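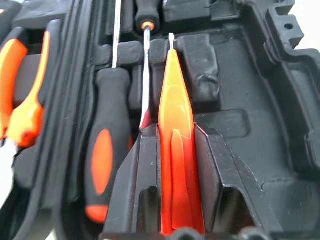 Vitby Workshop - Notebook
Print this entry | E-mail this entry

December. Bench 2, hand tool cases. Entry opened 9:10 a.m.

Purpose of entry: to record the state of the molded hand tool cases held at Bench 2, to set down how they are to be checked at the end of a session, and to note the items to be ordered or replaced. This entry follows the one on the drawer cabinet and should be read with it. The drawer cabinet is not covered again except where tools have moved between the two.

1. Background

The workshop has kept its general hand tools in molded cases since the benches were rearranged. Before that, the same tools were kept in open drawers, and the annual check regularly found screwdrivers in the wrong drawer, or two of one size and none of another. The cases were adopted on a trial basis. The trial was extended twice and has not been formally closed. I propose that it be closed with this entry and that the cases be treated as the normal arrangement.

The case examined first this morning is the black plastic one with the orange and black-and-orange handled tools. It is referred to in the register as Case A. Case B is the older one, with a replacement latch. Case C is the small one used for Flaline assembly work and is kept separately.

2. Case A - condition

The case was opened flat on the bench and gone through slot by slot. The molding is sound. The raised walls between the channels are straight and none has split at the base, which was the fault found in Case B. The hinge moves freely. One latch needs a firm push before it will catch, and the user should listen for the click before lifting the case by its handle.

The screwdrivers do not all lie the same way. Some are seated with the handle toward the front of the case and others are reversed, so that a shaft runs alongside the next shaft and the handles do not crowd each other. New users tend to put every screwdriver back handle first and then find that the last one will not go down. It should not be forced. If a handle will not sit, a neighbor is in the wrong slot or the wrong way around, and the remedy is to lift both and start again.

The screwdriver with the translucent orange handle is the one most often left out. It is picked up for small jobs, carried to another bench, and put down there. It was in the case this morning. I checked the handle for cracks under the bench lamp and found none. The lengthwise rib is a useful guide to the fingers when the driver is turned in a tight space, and more than one user has asked for a second of the same pattern. See section 6.

The black-handled drivers with orange trim were tried on scrap fasteners. Tips are acceptable on all but one. The worn tip slips under moderate load and will mark the head of the screw. It has been set aside with a paper tag and its slot has been left vacant, so that the gap is noticed.

3. Cleaning

Dust collects in the bottoms of the channels, chiefly in the corners where a cloth does not reach. The following was done and is suggested as the regular method:

Remove all tools and lay them on a clean towel in the order in which they came out.
Brush out the channels with a dry, soft brush, working toward the open edge.
Wipe the molding with a damp cloth. Do not use solvent. The solvent kept at Bench 4 dulled the finish of Case B and left it tacky for several days.
Leave the case open until fully dry. Steel shafts put back into a damp channel will spot.
Wipe each shaft with a lightly oiled cloth, keeping the oil off the handles.

The whole job took 41 minutes, including the drying time. It would be shorter if done more often. Once a month appears reasonable during normal use, and once every two weeks while the Prins cabinets are being fitted, as that work produces a great deal of fine sawdust.

A note on the brush: the stiff one hanging by the sink is for vises and must not be used here. It scratches the molding and sheds bristles into the slots.

4. Case B - condition

Opened 10:05 a.m. The split wall reported previously has lengthened. It now runs from the base of the wall nearly to the top, and the tool beside it shifts when the case is stood upright. A repair with plastic adhesive was tried in the fall and did not hold. I do not recommend a second attempt.

Two options were considered. The first is to buy a replacement case. The second is to remove the damaged wall altogether and fit a block of dense foam, cut to the outline of the tools. The foam is less tidy to look at and will need to be replaced from time to time, but the material is already on the shelf from the Guner packing job. I have marked out a piece and will cut it once the blade on the foam knife has been changed.

Until then, Case B is to be carried flat. A strip of tape has been placed on the lid to this effect.

5. Case C - condition

Satisfactory. The small drivers are all present and the tips are good. The paper insert under the lid, which lists the sizes, has faded and cannot be read without tilting it to the light. A new insert has been typed and needs only to be cut to size. Colleagues who use Case C for Flaline work are asked to leave the old insert in place until the new one is fitted, as the sizes stamped on the shafts are very small.

6. Items to order

One screwdriver to replace the tagged driver from Case A, same tip and shaft length. The length must be measured from the shoulder of the handle and not from the end of the tip inward, since the slot is close-fitting. An earlier replacement was bought on overall length and did not fit.
One additional driver of the translucent-handled pattern, to be kept loose at Bench 3 and not in a case.
Foam knife blades, one pack.
Soft brush, one, for exclusive use with the cases.
Cable tags, pack of 100. The present supply is nearly finished and the paper tags tear.

The order form has been filled in and placed in the tray. The estimated total is 83 dollars before tax and shipping. This falls within the small tools allowance of 300 dollars and does not need separate approval.

7. End-of-session check

The present instruction, posted on the wall, reads only "Return all tools." It is proposed to replace it with the wording below. Comments may be written in the margin of this page.

"Before closing a case, look across every slot. A vacant slot must have a tag. If there is no tag, find the tool or write its absence in the register. Close both latches. Place the case on the shelf with the hinge to the wall."

The matter of the hinge is included on account of the latches. When a case is shelved with the latches to the wall, users pull it forward by the lid, and it is my belief that the stiff latch on Case A was strained in this way.

There has been a suggestion that the bottom of each slot be painted a bright color, so that a missing tool would show at once. I am not in favor of it for Case A. The handles there already stand out well against the black of the molding, and paint would probably flake and find its way onto the shafts. It might be tried on the foam block in Case B, where colored sheet could be glued beneath the cutouts at little cost.

8. Borrowing between benches

Tools from the cases may be used at any bench. They may not be moved permanently into the drawer cabinet, even where the cabinet has a space for them. Two drivers belonging to Case B were found in the second drawer this morning and have been returned. A third driver in the same drawer belongs to neither case and has no bench mark. It has been placed on the windowsill with a query tag. If it is not claimed before the next check it will be marked for Bench 3.

Bench marks on the handles are wearing off. The engraved marks on the metal tools are unaffected. For the plastic handles, an ink mark covered with clear tape lasted longest in the earlier comparison, provided that the handle was wiped free of oil beforehand.

9. Outstanding

Cut and fit foam, Case B.
Cut and fit size insert, Case C.
Remark plastic handles, all cases.
Look at the stiff latch on Case A. A little dry lubricant on the pivot may be sufficient - oil should not be used, as it will hold sawdust.
Replace wall notice once comments are in.

Added 3:40 p.m.: Dry lubricant applied to the latch on Case A. It now closes with moderate pressure, but the click is fainter than on the other side. To be looked at again at the next check.

Added 4:15 p.m.: Foam knife blade found in the Guner box, so the pack on the order form has been struck out. Foam not yet cut.

Print this entry | E-mail this entry

Recent entries
Drawer cabinet, Bench 2: contents and labels
Prins cabinets: hinge spacing and test fit
Guner packing job: leftover foam and board
Comparison of marking methods for plastic handles
Flaline assembly: driver sizes in use
Vise jaws, Bench 4: cleaning and adjustment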